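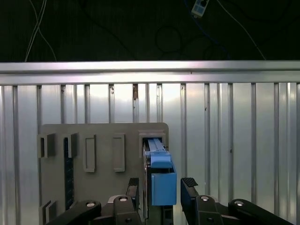

# Corrugated metal sheeting

Corrugated metal sheeting is thin sheet metal that has been rolled or pressed into a series of parallel ridges and troughs. The folds make the sheet stiff along their length while leaving it flexible across them. It is used for roofs, walls, fences, water tanks, culverts and linings, and is sold in steel, aluminium and, less often, copper or zinc. In Australia and New Zealand the usual names are corrugated iron, corro and, in older speech, galvo or simply tin, although the material has been steel for more than a century and was never tin in the ordinary sense.

## Terminology

The curved form with rounded crests and valleys is called corrugated in the trade. Sheets with flat pans separated by upright or sloping folds are called ribbed or trapezoidal. Everyday speech makes no such distinction and uses "corrugated" for all of them.

The height of a corrugation from valley to crest is its depth, and the distance between neighbouring crests is its pitch. The width of wall or roof that a sheet covers once it has been lapped over its neighbour is the effective cover, and is always less than the overall width. Thickness is quoted as base metal thickness, which excludes the coating, or total coated thickness, which includes it. Confusion between the two is a common source of ordering mistakes.

## History

Corrugated iron was patented in England in the first half of the nineteenth century by an engineer working on the London docks. The earliest sheets were wrought iron and were protected only with paint or pitch. Hot-dip galvanising, in which the metal is coated by immersion in molten zinc, came into commercial use soon afterwards and made the material practical for roofs in wet climates.

The sheets were light, nested closely for shipping and could be fixed by people with few building skills. They were exported in great quantities to the Australian colonies during the gold rushes, both as loose sheets and as parts of prefabricated cottages, stores, churches and warehouses. Some of these kit buildings were moved several times as towns grew and failed.

Mild steel replaced wrought iron from late in the nineteenth century. It was cheaper and could be rolled thinner, though many builders of the time considered it less durable, and old wrought iron sheets were often salvaged and reused. Local rolling and galvanising reduced the dependence on imports during the twentieth century.

Later developments concerned the coating more than the shape. Alloys of aluminium and zinc largely displaced plain zinc on roofing, and factory-applied paint made it unnecessary to colour a roof on site. Galvanised sheet is still preferred for some heritage work, where the slow dulling of the zinc is part of the expected appearance.

## Manufacture

Most sheeting is made by roll forming. A coil of coated strip is fed through successive pairs of shaped rollers, each of which bends the metal a little further, and the finished profile is cut to length by a shear at the end of the line. Because the process is continuous, the length of a sheet is limited mainly by transport and handling. Long sheets allow a roof to be covered from ridge to gutter without end laps, which are a frequent point of leakage and rust.

Pressing was the earlier method and is still used in small works and for tightly curved pieces. The sheet is placed between shaped dies and folded one or more corrugations at a time. Curved verandah sheets, known by names such as bullnose, concave and ogee, are produced by passing a corrugated sheet through a separate set of curving rolls. Softer steel is used for curving, as high-tensile grades tend to buckle or spring back.

## Structural behaviour

A flat sheet resists bending poorly because all of its material lies close to its centre line. Folding moves much of the metal away from that line and increases stiffness along the ridges many times over. Across the ridges the sheet opens and closes like a concertina and has little strength of its own.

For this reason the ridges are normally laid at right angles to the supporting members. On a roof they run down the slope, across the battens or purlins, and so also carry the water. On a wall they may run vertically over horizontal girts or horizontally over vertical studs. Vertical ribs shed dust and water more readily. Horizontal sheets can hold grit in the valleys, and their joints need more care in exposed positions.

The permitted spacing of supports depends on the profile, the steel thickness and grade, and the wind exposure of the site. Edges, corners and ridges of buildings experience the greatest suction and are given closer fixings. In cyclone regions the repeated loading of sheets around fasteners can cause fatigue cracking, and special washers are used to spread the load.

## Fixing and edge treatment

Early roofs were nailed through the crests with spring-head or lead-head nails. Self-drilling screws with synthetic rubber washers are now standard. Roof sheets are generally fixed through the crest, clear of the running water, while wall sheets may be fixed through the valley or pan, where the metal lies directly against its support.

The cut edge of a sheet is sharp, shows an open profile and is easily bent. It is usually finished with one of the following:

- a folded flashing, which overlaps the end of the sheet and directs water away from it
- a capping, used along the top of fences, parapets and low walls
- a channel or extruded section that covers the edge and holds it straight
- a shaped foam or rubber strip, which fills the gaps between ribs against birds, embers and dust

Aluminium trims are common on interior work because they are light and need no paint. Outdoors, the combination of metals has to be considered. Copper and lead should not drain onto aluminium or zinc-coated steel, and some preservative-treated timbers will also attack the coating.

## Corrosion and maintenance

Zinc protects steel in two ways: it forms a barrier, and it corrodes in preference to the steel at scratches and cut edges. The protection lasts until the zinc has been consumed. Salt spray, industrial fallout, fertiliser and animal waste all shorten its life.

Areas washed by rain often last longer than sheltered ones, where salt accumulates. The undersides of eaves and the upper parts of walls beneath them are typical places for early failure, and manufacturers commonly require these areas to be hosed down as a condition of warranty. Sheets stored in tight bundles may develop white rust if moisture is drawn between them.

## Interior and non-building uses

Corrugated and ribbed sheet is used indoors as a lining for shops, bars, workshops and kitchens, as dado panelling and as the facing of counters. Thin, shallow profiles known as mini-corrugated or ripple sheet are sold largely for this purpose. Indoors the sheet is rarely structural and is often supported by a continuous backing board.

Rainwater tanks are built from curved corrugated panels, with the corrugations running around the tank to resist outward pressure. Heavier plate is used for culverts, stockyard ramps, grain silos and retaining structures.

## Example: the Nasdale woolstore

The woolstore at Nasdale shows several stages in the use of the material. Its original walls were clad in imported sheets, and an extension for the stock agents Thaler was built with local steel. A condition survey by the conservation architect Ingeborg Trummer recorded 800 wall sheets, of which 73 were judged beyond repair. A further 27 had been painted on both faces, probably after being brought from another building at Povura.

Replacement sheets were rolled at Nondell to match the old profile, and around 300 metres of new flashing was fitted. The salvaged sheets were rehung on the side facing the rail yard.

## See also

- Galvanising
- Roll forming
- Prefabricated building
- Standing seam roofing
- Rainwater tank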